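Burgate Family Center
Playroom and Toy Library: Inspection Checklist with Comments
Inspection date: 4 March 2021
Area: ground floor playroom, under-fives corner, toy library shelves
Items checked: 153

1. Entrance gate and latch
Pass. Self-closing. Latch engages from fully open and from half open.

2. Floor mats
Pass with comment. Two mats by the window have lifted at the corner seam. Re-tape before the next toddler session and replace in June.

3. Outlet covers
Pass. All fitted. 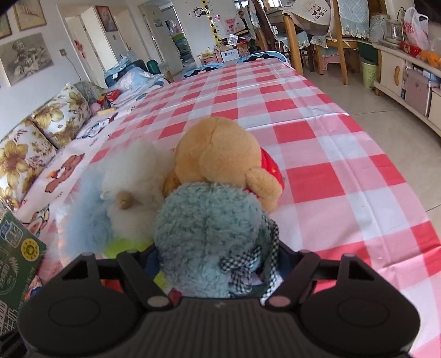
4. Ball pit
Fail. Liner zipper is missing its pull tab and the end stop is loose. Pit closed until repaired. The 4,000 balls are to be bagged and washed while the liner is off. Discard any that are split or dented.

5. Climbing frame (Kincaid, low model)
Pass with comment. Bolts checked with the supplied wrench. One cap on the slide side turned a quarter and was tightened. Recheck in 14 days.

6. Soft toys, seams and attachments
Pass with comment. Pull test done on eyes, noses, ribbons and sewn-on parts. Ribbons that can form a loop go to the over-threes shelf only. Open seams: withdraw, do not repair on site.

7. Ride-on cars
Fail, one unit. Rear axle cap missing on a Flultiso push car. Tagged and removed. Remaining cars pass.
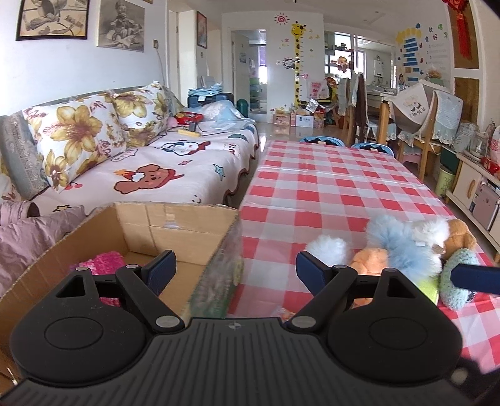 8. Storage shelving
Pass. Wall brackets tight. Heavy items on the bottom shelf. Nothing stored on top.

9. Cleaning log
Comment. Entries complete except for the bath toy set. Toys with a squeaker hole that hold water should be squeezed out and left to drain overnight.

10. Water temperature, low sink
Pass. 107 degrees F at the tap after two minutes.

11. Changing table
Pass. Strap and buckle sound. Hurnance pad has no cracks in the cover.

12. First aid kit
Pass with comment. Adhesive strips low. Reorder.

Open actions: items 2, 4, 5, 7, 9, 12
Playroom may open with the ball pit closed off.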